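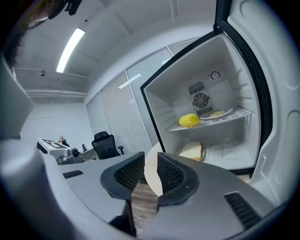 Can a Machine Clean Out Your Fridge Yet? Household Tips for the Hopeful

Posted 28/12/2024 in Kitchen & Chores, by Oisín Tierney

It's the Saturday after the holidays, the leftovers are developing opinions, and my inbox is full of the same question: when will something with motors do this for me? I've been writing about chores for long enough to have owned three robot vacuums and one window-cleaning gadget that fell off the window. So, chore by chore, my ratings, with tips for what to do in the meantime.

Putting a plate in the fridge

Rating: getting there, bring a book.

A plate is a mean thing to ask of a gripper. It's thin, it's wide, and you have to hold it by the rim. A paper plate is worse, as it bends if you squeeze and slides if you don't. Then it has to be turned flat and slipped in under the shelf above without knocking over anybody's yogurt. People do this half asleep with the door propped on one hip. A two-fingered machine has no hip.

In the meantime: keep one shelf for plates only, and keep it at elbow height. Put tall jars in the door. If a plate has to go in at an angle, the food on it should be something sticky. Rice is fine. Peas are a decision you'll regret.

Getting food back out again

Rating: corn yes, soup no.

Single solid items are where the machines do best. A cob of corn has a good shape for it, long and firm with plenty to grab. Bread is trickier. Press too hard and you've made a cracker. I still can't find a machine I'd trust with a bowl of anything that sloshes, and I include my brother-in-law.
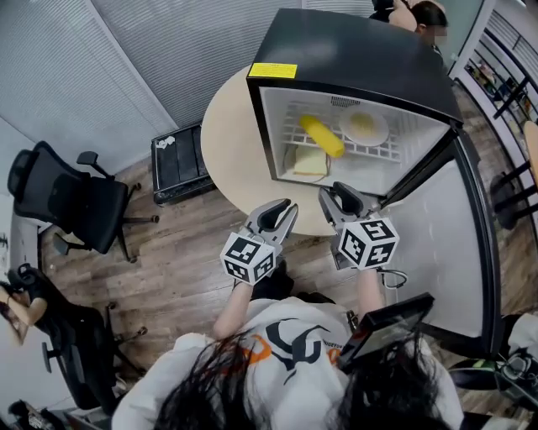 A lot of the teaching is done by people, who pick up a pair of grippers and do the chore themselves, over and over, so the machine has something to copy. I find this very cheering. After all these years of being told the robots would free us from moving leftovers around, the first step is moving leftovers around, only with claws on.

In the meantime: bread goes stale faster in the fridge than on the counter. Freeze what you won't eat in a couple of days. Corn on the cob keeps better if you leave the husk on until you're ready to cook it.

Wiping the shelves

Rating: no.

Wire shelves are hard on sponges and harder on patience. I've seen a demonstration video of an arm wiping a flat table very nicely, and good for it, but a flat table is the part of cleaning I don't mind.

In the meantime: take the wire shelf out and wash it in the bathtub. Let it come up to room temperature first if it's glass. A spoonful of baking soda in warm water does the walls. Use an old toothbrush on the rubber door gasket, and dry it afterward or you'll be back there in May with bleach.

Vacuuming

Rating: yes, with supervision.

My current one is a Mitia, and it cost me 318 dollars. It does the middle of every room beautifully and treats chair legs as a personal insult. The Curon I had before it lasted until it met a shoelace.

In the meantime: pick up the cords and put the stools on the table. You'll have done half the vacuuming by then, so you may as well admire the other half.

Folding laundry

Rating: ask me again later.

The Marchal folding cabinet was on sale for 2499 dollars the last time I looked. It does shirts. It doesn't do fitted sheets, but neither do I, and I come with the house.

In the meantime: fold towels straight from the dryer while they're warm, and roll the fitted sheet into a ball like everyone else.

Next week: descaling the kettle, and whether the Olia milk frother can be saved. Bring vinegar.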